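Processor replacement (desktop workstations)

Processor replacement is the removal of the central processing unit from a computer's motherboard and the fitting of another in its socket. It is done to repair a fault, to raise performance, or to recover usable parts from machines being scrapped.

Preparation

The computer is shut down, unplugged and laid on its side with the side panel off, so that the motherboard faces upwards. The heatsink is unscrewed and old thermal paste wiped away.

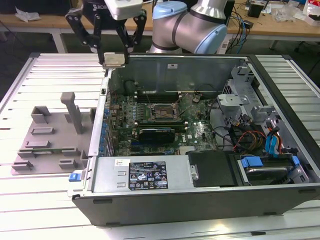 Static electricity can damage the chip, and most workshops require a wrist strap. The Wirivstead repair centre, which handled 1,452 workstations in its first year, also keeps its benches earthed.

The socket

In a land grid array (LGA) socket the contact pins are part of the motherboard, and the underside of the processor carries flat pads. A metal frame, closed by one or two levers, presses the chip down. The pins bend easily and should never be touched. Sockets of this type on workstation boards are often flanked by memory slots, which leave little room for the fingers. 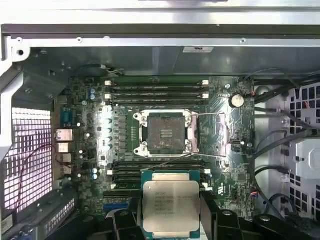

Fitting

The processor is held by its edges, lined up with the notches in the socket and lowered straight down. No force is used. The load plate is then closed and the levers latched.

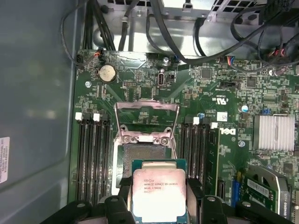 Compatibility should be checked before any part is ordered. Makers group processors by socket, and a board may also need newer firmware to recognise a later chip. The model is normally marked on the heat spreader, as with the Xeon E5-1630V3, where the speed of 3.70GHz is given too. Zoia Kostiuk's workshop handbook advises noting this marking before the paste goes on, as it is hidden afterwards.

Recovered parts

Working processors are often resold. The Jaller parts store listed nearly 4,000 in October 2020.

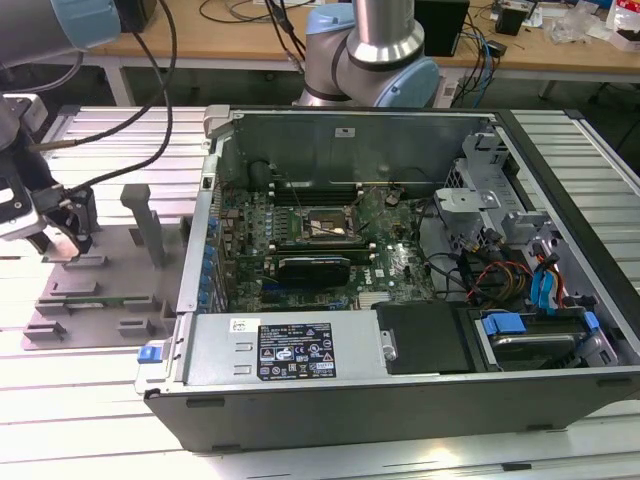
Desktop tower with the side panel removed and the processor socket open.

See also: Heatsink; Motherboard; Thermal paste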